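Beginning Stage Movement, handout 3: counting the music
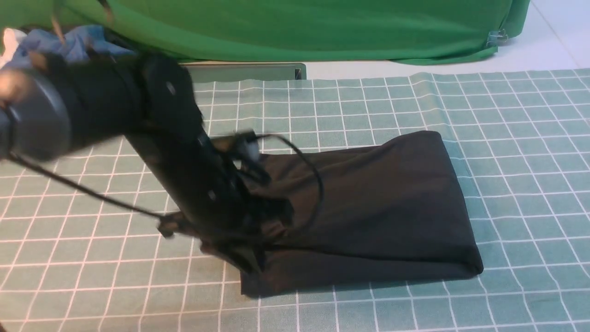

Naheed Bukhari asked after class if she could skip the counting and dance to the words of the song, as she always has at parties. Sure, at parties! On stage the singer may hold a note longer than you remember, and then you're late into the turn with five other people already facing the back wall.

So we count. Most of our music goes in eights, and I want you saying them out loud at home until your family begs you to stop. The "Nitia" number has 6 eights before the first travel step - please don't start walking on 5, I saw a lot of that.

Things to work on before September:

The pickup. We breathe in on 7, lift on 8, go on 1. Anum Paracha's group has this down, so stand behind them if you get lost.

Arms. They arrive on the count, they don't leave on it. I know I said this last time and I'll be saying it again.

Faces. Pick a spot above the back row and dance to that. I used to stare at my own feet and my first teacher, Kolbrún Steinarsdóttir, would just stop the music and wait (so embarrassing!).

Reading: the short chapter on phrasing, up to the part about waltz time. Skip the waltz for now, we'll get to it with the partner work.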